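Fliretti Hand Kit - handheld gripper for collecting demos
Dewan Tools, Grerkutville

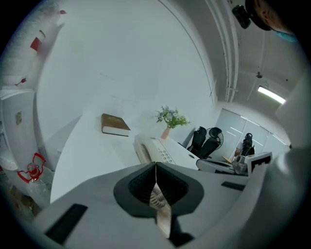 Two-finger gripper you hold and squeeze. Camera rides on the body, wide lens, sees the fingers and whatever you're reaching for. No arm needed to record. You do the task by hand, the kit logs it, your policy trains on it later.

Price: $3,590 per kit. Ships from Grerkutville. Extra finger pads sold in packs of 9.

What's in the box
Gripper body with trigger handle
One pair of black fingers, fitted
Wide-angle camera, mounted and focused (don't touch the focus ring)
Calibration card
USB-C cable, charger
Short printed guide. Longer one is online

Good for
Desk and tabletop stuff. Pick up a phone handset and put it back, move a book, straighten a vase. Ordinary rooms are fine, and a mixed bag of rooms is better than one tidy lab bench. Leave the clutter where it is, the model needs to see some.

Not good for anything over 13 ounces one-handed, or anything slippery and full. Liquids - no.

Recording, the quick version
Charge fully. Hold button till the light goes solid.
Show the card to the camera, slow, three seconds.
Close the fingers all the way once, open all the way once. This sets zero. People skip it and then the widths come out wrong for the whole session.
Do the task. One task per clip.
Press again to stop. Clip saves by itself.
Keep clips under 35 seconds if you can. Longer ones work but alignment gets slow.

Move at normal speed, maybe a little under. Jerky wrist turns blur the picture and the tracker looses position. Blank walls are hard on it too, so keep a few objects in view while you reach.

Fumbled the grasp? Keep the clip, tag it "retry". Recoveries are useful. Dropped it on the floor, bin it.

Software
Grirkancombe, our desktop app, comes with the kit. Pulls clips off the gripper, syncs finger width to video, flags bad tracking, exports. Windows and Linux. Mac version not ready, please stop asking Lena.

Known issues
Firmware from before May drops the first second of a clip sometimes. Update fixes it.
Bright ceiling lights right over the table can throw off exposure. Tilt the gripper or move teh task over a bit.

Warranty one year, fingers not covered. Bulk orders and repairs go to Lena Michalski at the Grerkutville office - put the serial number in the subject line.

Page updated August 3, 2018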